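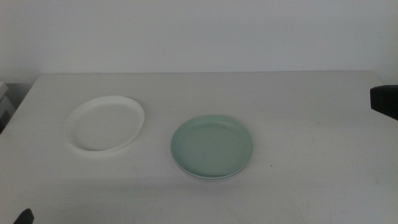
Caring for Your Band Gear at Home

If you play in a band, even a small one that only comes out for weddings and the September street fair, you already know the gear ends up living in your house. Mine has taken over the back bedroom. After years of mopping up after rehearsals I have a few habits to pass on, and I hope they save you some money!

Strings first. Wipe them down with a dry cotton cloth every time you put the guitar away, underneath as well as on top (slide the cloth between the strings and the fretboard and run it up and down a few times). My old bandmate Lena Krajewska gets months out of a set this way, and she plays hard.

Cables like to be coiled loosely, over and under, never wrapped tight around your elbow. I tie mine with strips cut from an old T-shirt - 20 minutes with the scissors and you'll have enough for the whole band.

Microphone grilles usually unscrew. Wash the grille alone in warm water with a drop of dish soap, go over it with a soft toothbrush, and leave it overnight on a towel. Please don't put it back until it is bone dry.

Drumheads and cymbals want very little. A damp cloth for the heads, and for cymbals a bit of mild soap and warm water, always rubbing along the grooves and never across them.

Song sheets and set lists are where I do get fussy. Spread everything out on a big table after the show and put it back in order while you still remember what you played.

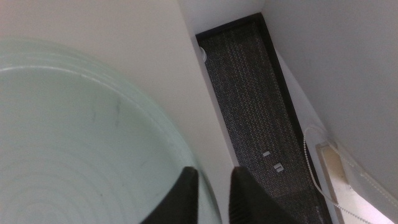 Frosted glass tabletop with a rounded edge

Drinks and amps don't mix, so give the drinks a table of their own, well away from the power strips. Periklis Kyriakidis learned that one with a full glass of iced tea and a keyboard he had owned for 28 days, poor man.

Last thing before bed, I go back in and close the lids on all the cases.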